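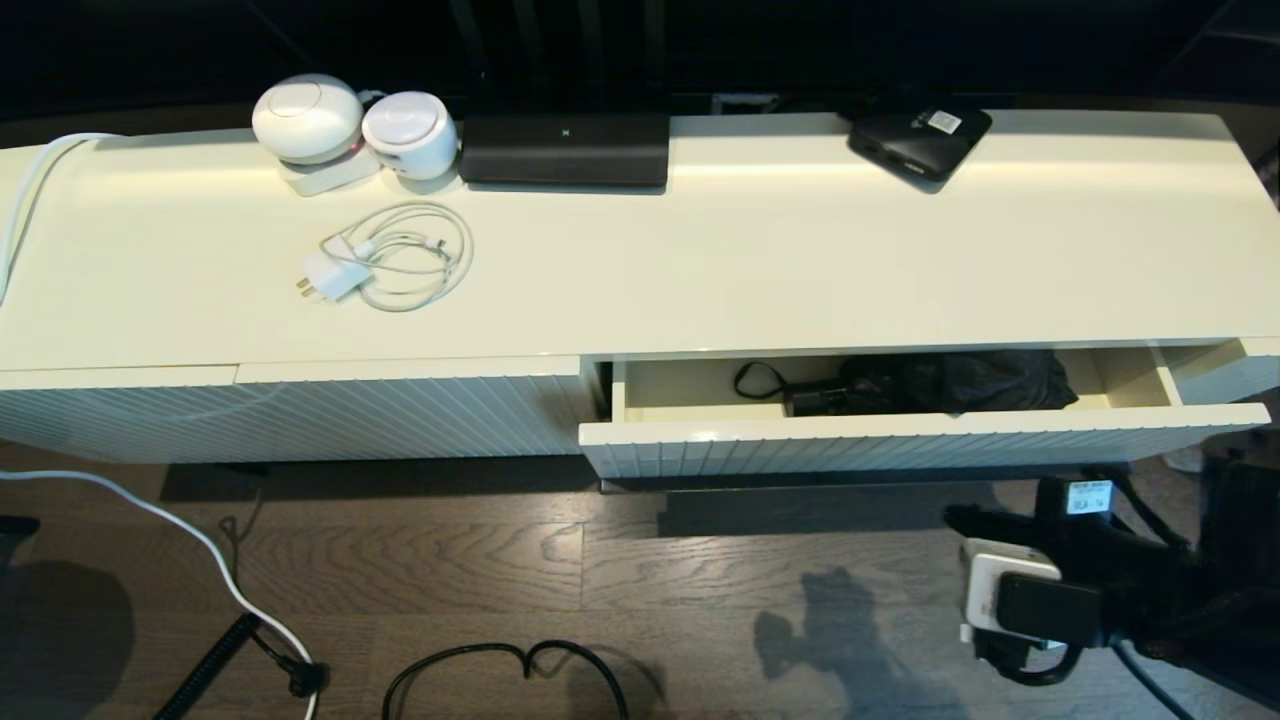 Tidy-up task, second round — where we are and where I'd like advice

Posted by zdelic_murum, 2024-05-07

We're the Murum college robotics club and our entry for the household round is the tidy-up task: clear a low cabinet and put things away in a drawer. The drawer part is fine. What we can't settle is the order of work. There's a coiled white cable on top of the cabinet with its plug still attached, more cables on the floor, and the arm has to come in from the right past the open drawer with something already in the gripper. If it goes for the cable first it tends to drag the plug along the top. We get 8 minutes per run. Has anyone done this with loose cables and not lost half the run to them?

Živko Delić

Search this forum Advanced search Go

ladetti_fan
Leave the cables till last. We did that at the January meet and it was the only reason we finished. A dropped cable costs you 4 points and a missed solid object costs more, so do the solid things first.

pt_workshop
Disagree with the above. If the cable is on the same surface as everything else you'll hook it sooner or later while reaching for something. Get it out of the way at the start, when there's still time to try again. And pick it up by the plug. The coil opens out as soon as you lift one ring of it.

zdelic_murum
We've tried by the plug. It works when the pins face away from the drawer. The other way round the fingers close on the pins and it twists. I suppose we could teach both cases separately, but we only have 200 recorded runs for the whole task and I don't want to split them further.

Print this page | E-mail this thread to a friend

imden_coach
200 is thin. The Imden team had 2000 by the end of last year and they still had trouble with anything soft. What are you doing about cloth? It's on the item list this time.
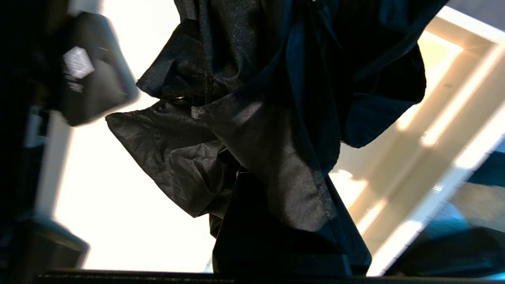
zdelic_murum
Cloth is the next job. Black fabric is the worst for us, because the wrist camera sees a dark shape with very little in it to tell one fold from another. Seams help if the light catches them. Pavlović, who does our vision code, wants to turn the exposure up and put up with a washed-out background. I'd sooner move the lamp.

ladetti_fan
You can't move the lamp on the day. Turn the exposure up.

pt_workshop
Agree with that at least. Also check the rules on folding. I read it as the cloth only has to be inside the drawer with the drawer shut. If so, don't waste time folding, just lower it in and push the edges down.

imden_coach
I read it differently. "Put away neatly" is in the scoring notes and one judge last year took marks off for a sleeve sticking out.

pt_workshop
A sleeve sticking out means the drawer isn't shut. That's a different fault.

zdelic_murum
I'll write to the organisers and ask. For now we'll do cable first, by the plug, then the solid items, then cloth, and I'll post times for both orders when we have them — probably not before the end of term.

This site uses cookies to keep you logged in. By continuing you accept our cookie policy. OK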